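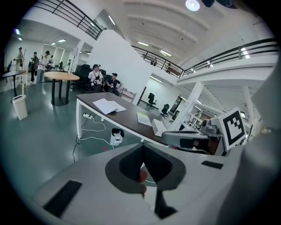
Dark top, white legs, and the cables doing as they please.

The Gristhorpe desk costs 400 dollars, or 200 if you catch the April sale, which I did not. It's a dark brown wooden top on white metal legs. I've had mine for 22 weeks and I have opinions.

The top first. I like it a lot. The grain is deep and rich, and anything pale you set on it suddenly looks like it was chosen by someone with taste. Even my stack of curling papers gets a promotion.

The legs are fine. They stand there. I had a Minja before this and its legs did not always stand there, so I'm easily pleased.

Now the cables. For this money Gristhorpe gives you no tray, no clip, no hole, no hint. The power strip lives on the floor and the white cords wander off toward wherever they feel like going. The company sells a tray separately, naturally – I looked at the price and bought lunch.

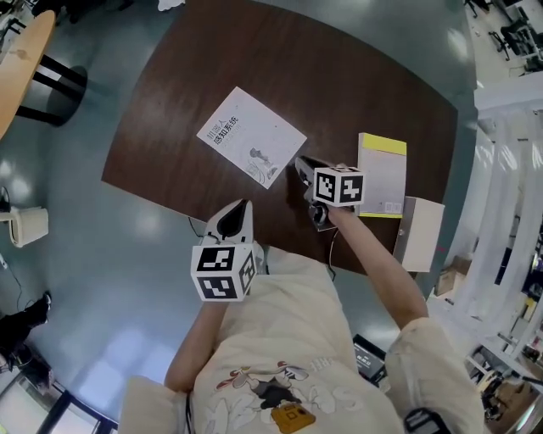
Space is the other thing you're paying for. A booklet, a notebook with yellow edges and a cardboard box can all be out at once and you still have somewhere to put your elbows. Boxes drift toward the edge, but I blame the owner for that.

Assembly took one evening and a hex key that bent. Dolia sends you a better key with a desk at half the price.

Would I buy it again? Yes, on sale, with a bag of zip ties.

Last updated: April
22 comments | 100 shares

deskbound: Mine came with two left legs. Support was lovely about it, for a month.

sturkport_sue: Is the top real wood all through? The Sturkport store couldn't tell me.

nolegroom: Tape the strip to the underside. Ugly but it works.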